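Marking Cut Lines on Cardboard Sheet

Lay the sheet flat with the smoother face up. Brush off any crumbs of board, because a crumb under the sheet will push the pencil off its line. For a sheet up to 1000 mm long, mark each end and the middle.

Use a sharpened graphite pencil. A blunt point leaves a line wide enough to put the cut out of square. Start with a short tick at each measured position. Keep the pressure light, as heavy pressure dents the liner and the dent shows after folding.

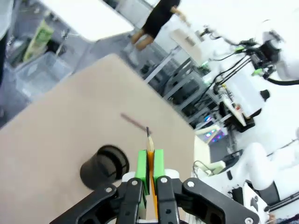

Join the ticks with a steel rule. Hold the pencil at the same angle for the whole stroke and draw in one direction only. Check each corner at 90 degrees before going on to the next line.

For the Malero drawer insert, the side panels are 227 mm long and 50 mm high. Mark the fold lines as dashes and the cut lines as solid lines. Write the panel letter on the waste side.

Resharpen after every panel. Erase stray ticks before cutting.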